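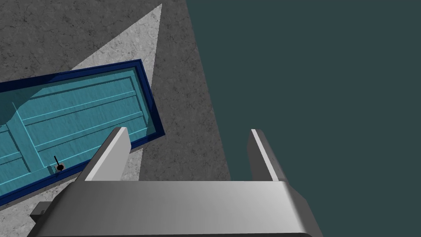 04.03.2025 – von der Werkstattseite Saselow

Wieder mal Greifer. Abends nach der Arbeit, Kaffee kalt, Simulation an. Bevor die echte Zelle in Plundberg umgebaut wird, stelle ich alles erst virtuell ein. Tablett mit dunkelblauem Rand, innen hellblau, zwei Rippen längs. Drin ein kleines schwarzes Teil, sieht aus wie ein Stift mit dickem Fuß. Das soll er holen.

Problem Nummer eins: die Finger kommen dem Rand zu nah. Linker Finger überlappt aus Kamerasicht schon die Ecke vom Tablett. Also Anfahrhöhe rauf, von 100 auf 131 mm. Dann erst senkrecht runter. Kostet Zeit, egal.

Zwei: Tempo. Hatte noch die 20 Prozent vom Einrichten im Oktober drin und mich ewig gewundert, warum Tulari so lahm ist. (Tulari heißt die Zelle, fragt nicht.) Parameter steht in Zeile 196 vom Skript, für mich zum Wiederfinden.

Drei: Licht. Der helle Keil auf dem grauen Boden ist mir zu hart, da wird die Bilderkenung zickig. Weichere Lichtquelle probiere ich morgen – oder übermorgen.

Nullpunkt der Finger muss am echten Greifer auch neu, die Backen von Tosh haben Spiel. Schrauben nachziehen, Fett drauf, dann nochmal messen. Sicherung vom Programm vorher ziehen!! Letztes mal vergessen.

Kontakt | © Werkstattseite Saselow | Nach oben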